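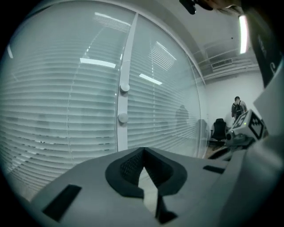

Glass partition with white horizontal blinds inside it and two round white knobs on the mullion.

Skitside: glass partitions and built-in blinds

README, last revised 2018-05-12

Skitside is a set of 3000 pictures of indoor glass walls, mostly the kind with venetian blinds sealed between the panes. They come from 34 rooms in the Varkus and Lill buildings. The set goes with a table of labels for the parts of the wall: glass, slats, frame, knobs, and the ceiling and plain wall next to them.

It was put together for people who work on room surveys and need to tell what sort of partition a room has, and whether its blinds are open, closed or somewhere between. It can also be used for work on reflections in glass. It is too small to train anything large on its own.

Contents

pictures/ has one folder per room. Folder names are the building and a room code that we made up. They don't match the numbers on the doors.

labels.csv has one row per labeled part. A picture with five labeled parts has five rows.

rooms.csv has one row per room: building, ceiling type, blind type, and which side of the glass the pictures were taken from.

notes.txt is a running list of odd cases. Read it before you report a mistake.

Labels

There are 18 labels. The ones that cause trouble are these.

slat_field: the whole area of blinds in one bay of glass, labeled as a single region. Single slats are not labeled. If a mullion splits the wall, each side gets its own region.

mullion: the upright between two bays. The outer frame against the wall is "frame_edge" and is kept separate.

knob: a round control or fitting on the frame. Label each one, including when two sit one above the other on the same mullion. In the Lill rooms the knobs are white on a white frame and easy to miss in bright pictures. We went over those folders twice and still found more in May.

reflection_light: a ceiling light seen in the glass. Slats break many of these into stripes. A striped reflection is labeled as one region, and two bars on either side of a mullion are two regions, even if they look like the same lamp.

reflection_person: a figure seen faintly in the glass. It is never merged with "person", which is for someone seen directly.

vent: an air-conditioning grille with louvers. Louvers were mixed up with slats in the first version. If you have labels from that version, throw them out.

bulkhead: a lowered part of the ceiling, labeled whether or not it has a vent in it.

Blind position

Each slat_field has a position value: open, part, closed or unclear. Use "unclear" when the slats are at such a steep angle to the viewer that the gaps can't be judged. The first round of labeling had too many guesses here, and Ilze Šimkus changed most of them to unclear.

Known problems

Straight lines are often curved. Slats near the sides bend the most. The regions follow the lines as they look in the picture, so don't expect a mullion or a slat to be a clean rectangle.

White on white is common. The frames, walls and blinds are close in color in nearly every Varkus room, and the edge between frame and wall can be off by a few pixels.

Bright ceiling lights wash out the area next to them. The edge of the lamp was drawn at the fixture where it could be made out, and at the bright patch where it couldn't.

Things in front of the glass are labeled "foreground" with no further detail. The part of a blind hidden behind them is not filled in.

The rooms are all offices and meeting rooms. There are no homes, and there is only one color of blind.

People

Some pictures have people in them, in the room or reflected. We kept pictures where they face away or can't be recognized. If you think you can be recognized in one, send the folder and file name and it will be taken out of the next version.

Splits

Rooms are kept whole: every picture of a room is in the same split. The test split has 50 pictures from each of its rooms. Please don't mix the rooms again, as neighboring pictures are very much alike and scores will come out too high.

Changes

Version 2 fixed the vent labels, added reflection_person and dropped the Skasach folders, which had roller shades on the outside of the glass.

Contact: Ilze Šimkus, Skitside | © 2018 Skitside | Back to top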